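Dinudby street names, a word list

I've been collecting street names from Dinudby since January, mostly on walks and partly from old bus timetables, and it finally got big enough that I tidied it up and put it here. There are 1,708 rows in names.csv, one per name, and 1,032 of them have a note on where the name comes from (or where people say it comes from, I'm not fussy!).

Columns are name, older_name, district, origin_note and source. Blank means I don't know. "Plemuvbridge" is in there twice on purpose: it's a road and also a square, and the two got their names decades apart.
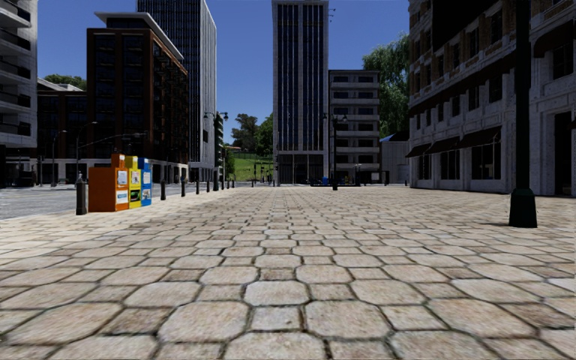
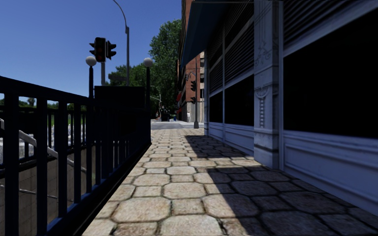 Octagonal slabs with small square ones between them, in both views.

Accents are kept as they are on the signs, so Nghiêm stays Nghiêm. If your spreadsheet turns it into mush, open the file as UTF-8 and it should come right.

Things I still want to fix:
- 284 names have no district yet
- Grornine is a mess, half its lanes were renamed and I only have the new names
- 10 rows still say "ask at library" in the source column, sorry

Use it for whatever you like, a credit is nice but I won't chase you. If you spot a wrong origin, open an issue and tell me where you read the right one.

Last updated November 13, 2024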